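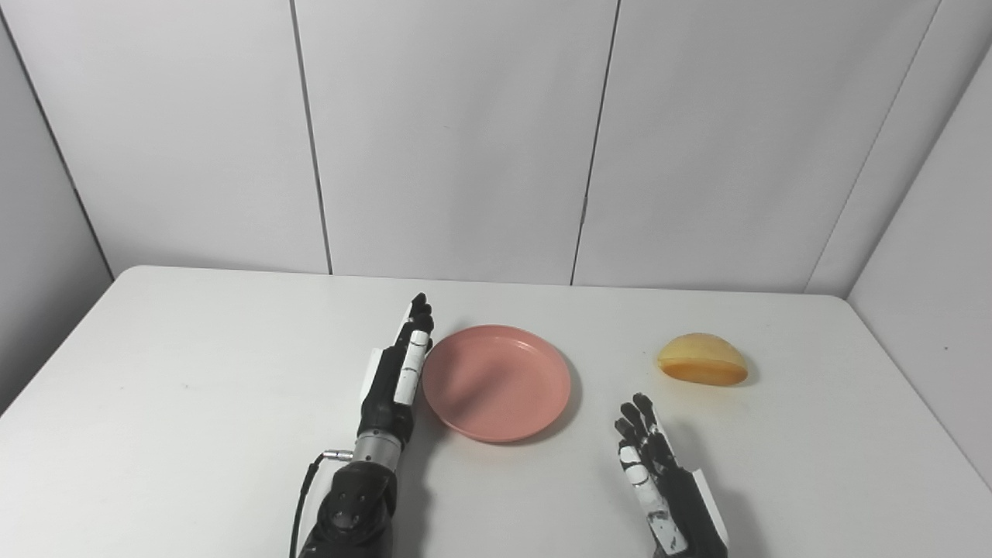 Page 3

Rechercher sur le site Tapez un mot-clé OK

Notes d'intervention — la ligne Clirska–Wondden et ce qu'elle change
Sanne Mulder, 15 septembre 2021

(Attendre que la salle soit assise. Micro-cravate, pas le pupitre.)

Bonjour à toutes et à tous. Je suis vraiment contente d'être devant vous pour parler d'une ligne de train, d'un lycée professionnel et d'une route de montagne, trois chantiers qu'on présente toujours séparément et que j'aimerais raconter ensemble, parce que sur place les gens les vivent ensemble !

Demander à main levée : qui est déjà allé à Wondden ? Et qui y est allé sans voiture ? (Laisser rire, ne pas enchaîner trop vite.)

1. Le point de départ

Jusqu'en juin, pour aller de Wondden à la préfecture, il fallait prendre un car tôt le matin, changer à Clirska et prier pour que la correspondance attende. Un jeune qui voulait apprendre la menuiserie ou la maintenance ferroviaire partait en internat à 100 kilomètres. Beaucoup ne partaient pas, et je trouve que c'est le point le plus important de toute cette histoire, alors je prends mon temps ici.

Diapo carte. Montrer la vallée, puis le col. Rappeler que l'ancienne voie existait toujours sous les ronces — 25 kilomètres de plateforme, presque tous les ouvrages d'art encore debout. Le viaduc du bas a été repris par l'entreprise Vandenberghe, celui du haut a seulement été rejointoyé.

2. Ce qui a été ouvert

La ligne d'abord. Petite vitesse, 80 km/h au mieux, et c'est très bien comme ça : on voulait des arrêts, des vrais, avec un quai à la bonne hauteur et un abri. Six arrêts au total. Celui de la scierie a été ajouté après la deuxième réunion publique, à la demande des habitants du hameau, et c'est mon préféré.

Ensuite le lycée. Il accueille 471 élèves à cette rentrée, avec un internat pour ceux qui viennent de l'autre versant. Les ateliers donnent sur la voie ferrée. Raconter la visite avec les élèves de première, la question sur les horaires du vendr... (non, garder pour la discussion si le temps manque).

La route enfin. Moins spectaculaire, j'en conviens, mais le nouveau pare-avalanches permet au médecin de monter l'hiver. Je ne passe pas vite dessus, même si la diapo est moche.

3. Le programme Avo

Avo, c'est le nom qu'on a donné au guichet commun : une seule équipe, installée dans l'ancienne gare de Clirska, qui instruit les dossiers de transport, de logement et de formation. Avant, une famille remplissait le même formulaire pour la Région, pour la commune et pour l'établissement. Aujourd'hui elle vient une fois, elle repart avec une carte d'abonnement et une chambre réservée. Ça paraît tout simple et ça nous a demandé deux ans de discussions, dont une bonne partie sur la couleur de la carte !

Ici, lire la lettre de l'apprentie couvreuse (feuille jaune, pochette). Lentement. Ne pas commenter après.

4. Ce qui coince encore

Le dire franchement :
— le dernier train part trop tôt pour ceux qui travaillent en équipe du soir ;
— la cantine du lycée est trop petite, deux services ne suffisent pas ;
— l'entretien du viaduc du haut est financé pour cinq ans, ensuite la convention est à renégocier.

Sur le dernier train, une demande est déposée. Pas de promesse de date, même si on insiste. Pour la cantine, une extension est dessinée, je peux montrer le plan à la pause à qui veut le voir.

5. Pour la discussion

Si on m'interroge sur le coût au kilomètre, renvoyer au tableau en annexe et expliquer que les deux viaducs y pèsent plus que tout le reste. Si on parle du fret, dire que la scierie est intéressée et qu'une étude est en cours. Si un élu de la plaine demande pourquoi pas chez lui, l'inviter à Clirska — le guichet se visite, et l'équipe adore recevoir.

Remercier les agents de la gare, les enseignants, et les gens du hameau qui ont fait la route pour être là. Laisser la carte affichée pendant les questions.

Ce site utilise des cookies pour mesurer son audience. Accepter Refuser En savoir plus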